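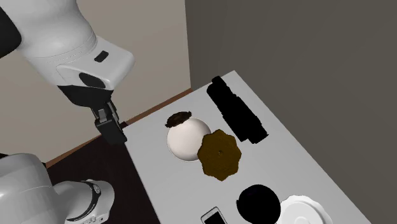 Table-Clearing Arms: Setup Tips for the Viltico Rehearsal Kit

Print this page | E-mail this page

The Viltico kit is a monthly service that lets you practice a tabletop pick-up job in simulation before you try it on your own arm. It costs 319 a month and includes a room, a small white table, a set of household objects and a Franka arm model with a two-finger gripper. The notes below come from the household jobs bench at Pokodcombe, where it was used through August.

Getting started

Load the plain room first. Leave the furniture library off until the arm reaches every part of the tabletop. Extra items slow loading and do nothing for the grasp settings.

Set the gripper fully open before the first approach. Bring it down beside the object, not over it, and check clearance on both fingers.

Object spacing

Bowls cause the most trouble. Anything touching a bowl rim has to be moved first, or the finger pushes the bowl on the way in. The kit's random placement will put objects against each other, and this should be left on. A layout with every item well apart gives a success rate you will not see on a kitchen table.

Pick order that worked best:

1. Items against or over the bowl.
2. Tall or irregular items.
3. The bowl, by the rim.
4. Flat items, including the phone.
5. Plates and dishes.

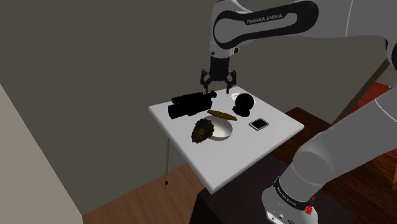

Flat items need their own approach height. Lower the fingertips in small steps and stop 2 mm above the table. Grip a phone across its short side. If the grasp slips, reduce closing speed before raising force.

Dark objects are hard to tell apart in the default lighting. Raise the fill light one notch, run a batch, then return to default for the final test. Finbarr Moynihan keeps both settings saved under separate names and recommends the same.

How many runs

A batch of 3,000 placements finished overnight on one desktop machine. Below that, results for the bowl moved too much from batch to batch to be useful. Keep the log of failed grasps and sort it by object.

Faults

The export tool dropped joint limits in version 21. Pascal Lefèvre at Viltico supplied a patch the following Tuesday. Check the limits by hand after each export.

The scoring screen counts a dish as cleared once it leaves the table, including when it falls. Turn on "placed only" under Scoring.

Related items
Collet bench clamp: care and cleaning
Bilico shelf scale, long-term test
Storing bowls and plates in shallow cabinets
Choosing fingertip pads for smooth dishes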